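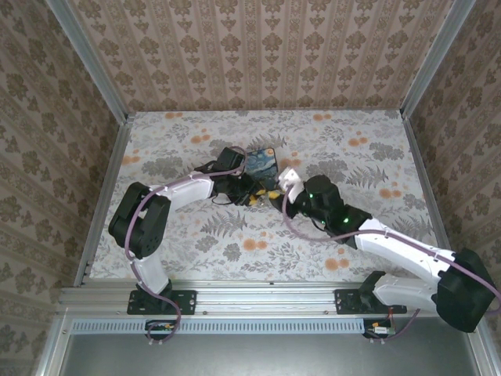
Figura 3. Celda bimanual durante una transferencia entre pinzas; recinto empapelado y mantel estampado.

5.2. Fallos de transferencia y límites del diagnóstico

La tasa de éxito comunicada en la sección anterior invita a una lectura optimista que, a nuestro juicio, los datos no sostienen. De los 4000 intentos registrados en la celda Trirkongate, 400 terminaron en fallo y 340 de ellos se produjeron en la transferencia, es decir, cuando las dos pinzas trabajan a poca distancia sobre un objeto pequeño (figura 3). El controlador clasificó casi todos esos episodios como «pérdida de agarre». La etiqueta es cómoda y explica poco.

Kılıçarslan y Oral revisaron a mano los registros de corriente de los 340 episodios. En una parte considerable, el objeto no se había soltado todavía cuando apareció el error: la pinza receptora había empezado a cerrar antes de que la emisora confirmara su posición, y ambas empujaron en sentidos opuestos hasta que saltó el límite de par. El software Zidus anotó lo último que vio, la caída, y omitió la colisión previa. Quien lea solo el resumen automático concluirá que hacen falta dedos con más fricción. Nosotros los cambiamos en octubre y la proporción de fallos apenas se movió.

Tampoco nos convence la hipótesis visual, defendida en una versión anterior de este trabajo. Según ella, el papel pintado con motivos de damasco y la tela de flores y helechos confundirían al estimador de pose. Es posible que el fondo añada ruido — no lo descartamos —, pero los errores de pose medidos en reposo son demasiado pequeños para explicar un contacto entre pinzas. La comparación con fondo liso se hizo en otra sesión y con otra calibración, de modo que no permite atribuir nada a la decoración.

Queda el cableado. Los cables morados acompañan a cada brazo formando bucles amplios, y Şimşekoğlu sospecha que, en ciertas posturas de la muñeca, su tensión altera la lectura de par. Repetimos 1096 trayectorias sin objeto para comprobarlo. La desviación existe, aunque varía tanto entre sesiones que no nos atrevemos a corregirla con un término fijo.

En materia de seguridad, el resultado es más incómodo. La parada por par actuó en todas las colisiones revisadas, pero siempre después del contacto. Presentarla como medida preventiva, como hacía nuestro protocolo inicial, era inexacto. Hemos retirado esa afirmación y el cierre de la pinza receptora exige ahora una confirmación explícita de la emisora. El efecto de este cambio está sin evaluar.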